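ドスツラ保守セル

ドスツラ保守セル(Dostura Maintenance Cell)は、プレニスゲートの屋内ホールに置かれた手持ち式グリッパーの調整・清掃・修理用作業区画、およびそこで用いられる一連の手順の通称である。シュタイナー社が設計し、運用はズルターノ社の保守班が引き継いだ。名称に「セル」とあるが、安全柵や固定の架台を備えた一般的な意味でのロボットセルではなく、長机と電源、清掃用具からなる開放型の区画を指す。この呼び方が適切かどうかについては、当初から異論がある。

概要

対象となるのは、カメラを備えた手持ち式グリッパー1機種である。シュタイナー社の資料は、このセルを「自己完結型の保守環境」と説明し、特別な技能を持たない担当者でも短時間で復旧できるとしている。しかし、設計に加わったゾリアナ・リトヴィネンコは後年の手記で、資料にある復旧時間は部品がすべて手元にあり、較正値の再取得が不要な場合に限った値だと述べている。資料の本文にこの条件の記載はない。

設置

設置手順書は全6章からなる。最初の2章は床面と電源の準備に充てられ、延長ケーブルの取り回し、電源タップの位置、机の水平出しを定める。続く章で指部パッドの取り付け、カメラの固定、位置決め用マーカーの貼付を扱う。

マーカーの貼付位置は手順書の版によって異なる。第3版では筐体の基準線からの距離が改められたが、改訂の理由は示されておらず、旧版に従って組まれた個体がどの程度残っているかも明らかでない。エフィー・トッシュは、両版の個体を混用した記録では開閉幅の推定値が比較できないと指摘した。シュタイナー社は較正をやり直せば差は解消すると回答したが、その根拠となる測定結果は公表していない。
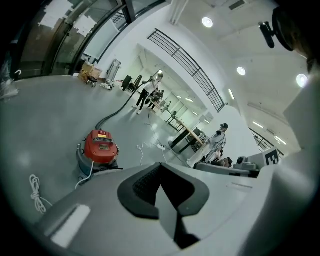
日常の保守

日常点検は、パッド表面の摩耗、指部のがたつき、ケーブルの被覆、マーカーの汚れの4項目について行う。作業前後には床の吸塵を行う。手順書は粉塵がレンズと摺動部に及ぼす影響を理由に挙げるが、吸塵の頻度と故障率との関係を調べた記録は確認されていない。デワンティ・ギンティングは保守日誌を見直し、清掃を省いた週と省かなかった週で不具合の件数に目立った差はなかったと報告した。ただし対象期間が短く、報告者自身も結論を留保している。

パッドの交換間隔は開閉500回とされる。この数字は初期の試作品に由来するとみられ、素材が変更された後も改められていない。現場では回数を厳密に記録しておらず、表面の毛羽立ちや滑りを見て交換する例が多い。

修理

保守日誌には、運用開始から11月の集計までに133件の修理が記載されている。最も多いのはパッドの剥離で、カメラ固定部の緩み、ケーブルの断線がこれに次ぐ。同じ個体の再修理も1件と数えるため、この件数から個体ごとの信頼性を論じることは難しい。

カメラ固定部の緩みには、増し締めのうえ緩み止め剤を塗布する処置が標準とされる。マルタ・ヴァクレンコはこれを対症療法とみなし、固定部の形状を改める案を提出した。改良品は試作されたが、採用の可否は公表されていない。修理後の較正は必須とされているものの、日誌には較正欄が空白のまま「完了」となった項目が複数ある。

評価

導入を推進したリュドミラ・ホロベツは、修理品を外部へ送る必要がなくなった点を最大の成果に挙げる。これに対し、外部修理との費用比較では机や床面の使用料、担当者の待機時間が除外されており、節減額が過大だとする批判がある。2024年5月27日(月曜日)付の運用報告も節減効果を強調しているが、算出方法は従来と同じである。

他の拠点への展開計画については、名称が報告書に現れるのみで、同じ手順が別の建物で再現されたことを示す資料は見つかっていない。

関連項目

ロボットハンド
予防保全
カメラ較正
基準マーカー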